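ART 210 Painting Materials & Studio Practice
Week 10 notes – Grounds and supports
Nov 6, 2019
Instructor: Sanne Verhoeven

Covers today plus the bit we didn't get to last time. Reading for next week at the end. Bring questions to studio, not email please, I am behind on email.

Why bother with a ground

Ground = the layer between the support and the paint. Does a few jobs. Keeps oil off the fibers (oil rots linen and cotton, slowly). Gives tooth. Controls how much the surface drinks. Sets the first color you react to, which matters more than people think.

Size first, then ground. Size seals, ground gives the surface. Two separate layers, people mix these up on the quiz every single year.

Sizes

Rabbit skin glue – traditional, stiff, tightens the canvas nicely. Problem: takes up moisture from the air and lets it go again, forever. Canvas moves, paint on top gets brittle with age, cracks. Fine on rigid panel.
PVA (pH neutral, conservation type) – less stiff, much less movement. Won't tighten a slack canvas so stretch properly to begin with.
Acrylic medium – okay, two coats. What most of you will use.

Never boil rabbit skin glue. Double boiler, low, stop when it's melted. Boiled glue loses strength, and smells, and I will hear about it from the ceramics people.

Grounds

1. Traditional gesso. Glue + chalk or gypsum. Rigid panels only. Very absorbent, brilliant white, sands like ivory. Thin coats, as many as eight. Cracks on canvas – yes, even if you are careful.

2. Acrylic "gesso." Not really gesso but the name has stuck. Flexible, works on canvas, panel, paper. Thin first coat with a little water, the rest straight from the tub. Let it sit three days before oil goes on. The can may say less. Three days.

3. Oil ground. Needs a sized surface. Less absorbent, colors sit up and stay saturated. Slow. Start one now if you want it for the January critique.

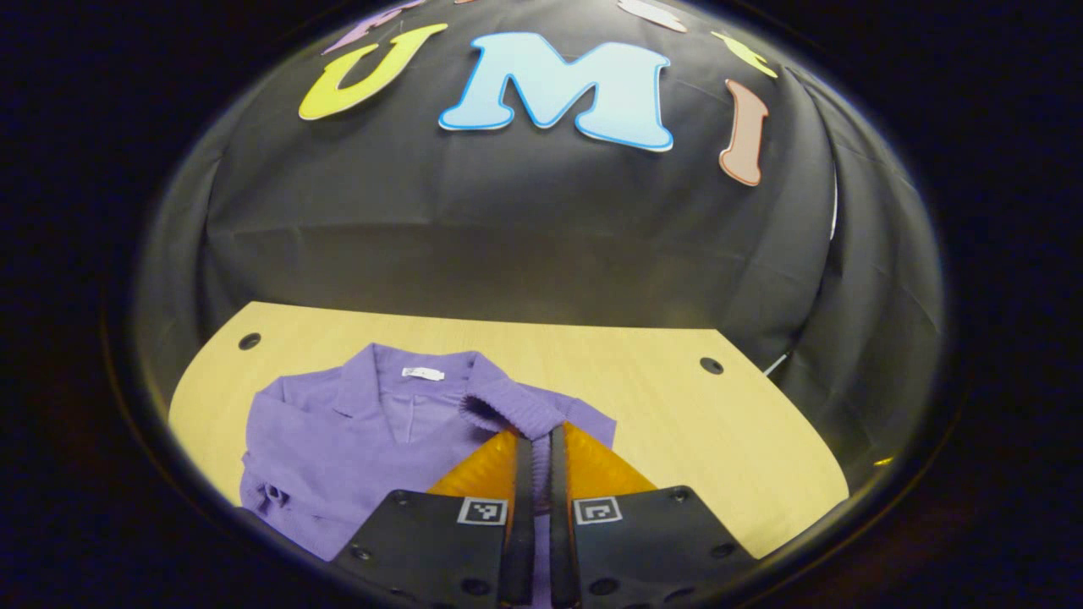 Toned grounds

White ground makes every first mark look too dark, so you paint everything too light to compensate. Then you cover the white and the whole picture goes chalky. Fix is to tone it.

Options: mix color into last coat of gesso, or a thin wash over the dry ground (imprimatura). Wash keeps the light coming through, mixed-in tone is flatter and more opaque.

Warm mid-tone – raw sienna, burnt sienna let down with a little black. Good for figure.
Cool gray – landscape, overcast light, still life with metal.
Dark ground – dramatic, quick to get depth, but oil goes more transparent as it ages and the dark comes up through. Build lights thickly.

Sample boards

Everybody makes a set of 20 small boards, see sheet. Same three colors on each: one opaque, one transparent, one mixed with white. Only the ground changes. Label the BACK, pencil, before you start. Size, ground, number of coats, date. Last year we had a pile of lovely boards and no idea what was on them.

Sanding: 220 between coats, 400 on the last if you want it slick. Wear a mask. Sand in the spray room with the fan on, not in the hallway.

Slides we looked at

Reshma Nkuna, Mullthorpe series. Oil on toned linen, gray ground left bare along the shorelines. She talks about the ground as the first color in the painting, which is a useful way to think abuot it.
Nkuna again, Rarley Yard (large one). Dark ground, lights troweled on. Compare edges with the Mullthorpe pictures.
The Coppens panel. Chalk gesso on oak, look at the fine cracking along the joint. Panel moved, gesso didn't.

Common problems

Paint beading up – ground too slick or greasy. Scuff lightly with 400, wipe, try again.
Paint sinking, going dull in patches – too absorbent or uneven coats. Oil out thinly once dry.
Pinholes – air bubbles, you brushed too fast or shook the tub. Stir, dont shake.
Canvas slack after priming – tap the keys in a little, all corners evenly. Wetting the back is a temporary fix at best.

For next week

Read the chapter on supports, skip the section on copper.
First 10 boards sized and with at least one coat on.
One page on any painting in the Pakia room where you can see the ground. Say where it shows and what it's doing there. Sketch okay, phone photos okay.

Rags in the red metal can, lid down.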